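Section 4: Packing and Closing a Shoebox for Storage

Welcome to the part of the Kolano home storage guide that most people flip to first, and fair enough! Shoeboxes are sturdy, they stack nicely, and you very likely have a few already. Set aside 10 minutes for your first box (you'll be quicker after that) and clear yourself a bit of desk or table to work on.

Before you begin, have ready:
- the shoebox and its own lid
- the tissue paper the shoes came in, if you still have it
- a soft, dry cloth
- a pencil and your Kolano record card

4.1 Setting up the box

1. Put the box down on a flat surface with its long side toward you. If it has a thumb notch, like the half-circle in the front of this red one, turn that to face you as well, so you can peek in without lifting everything out.

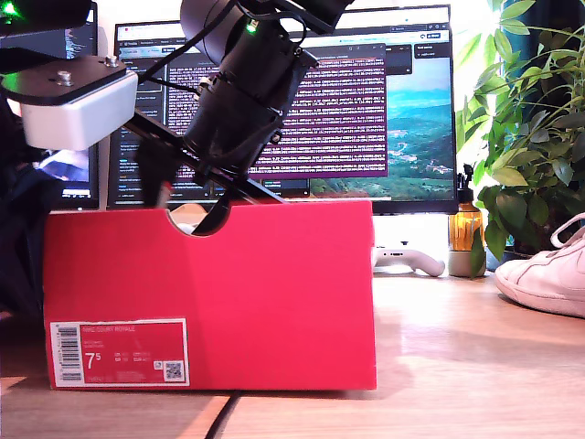
Amber Stevens wrote in to add that she always turns the notch to the front of the shelf too, and that it has saved her opening the wrong box more times than she'd care to admit.

2. Wipe the shoes over with the cloth and let them air overnight before they go in.

Caution: Never pack damp shoes. Cardboard softens quickly, and the smell will find its way into every other box on the shelf.

3. Lay the shoes heel to toe and fold the tissue loosely over the top. Keep the lid close by; leaning it against the end of the box works very well and leaves you both hands free. 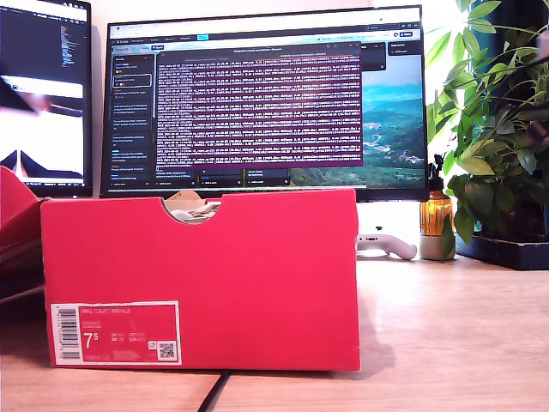

4. Copy the size and style name from the label onto your record card. The label on the box in our pictures reads NIKE COURT ROYALE, with a large 7.5 for the size. Yours may be laid out differently, so take your time and have a good look at each end.

Note: Please don't peel the label off, even if you think it spoils the colour of the box. You'll be glad of it later.

4.2 Checking and turning the box

5. Leave clear space beside the box, enough to swing it right around without knocking your cup of tea.
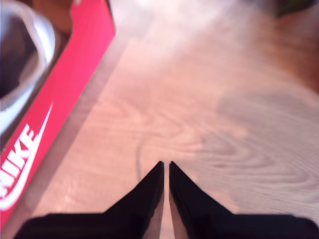

Fig. 4-3. Red shoebox at the left, with wooden tabletop beside it.

6. Turn the box slowly and look along each edge and corner. Small tears and creases are nothing to fret over, but a split corner should be taped on the inside before the box carries any weight.

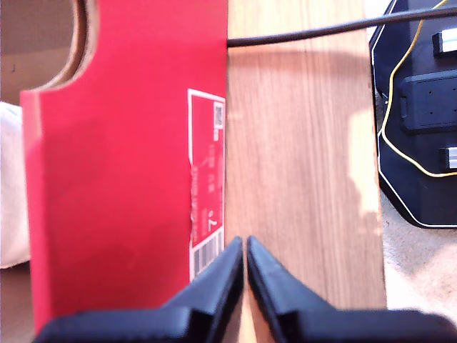 Fig. 4-4. Label side of the box. Note the small tear or crease along the label's left edge.

7. Fit the lid, pressing gently at all four corners, and store the box with its label facing out. Check your stored boxes again each April.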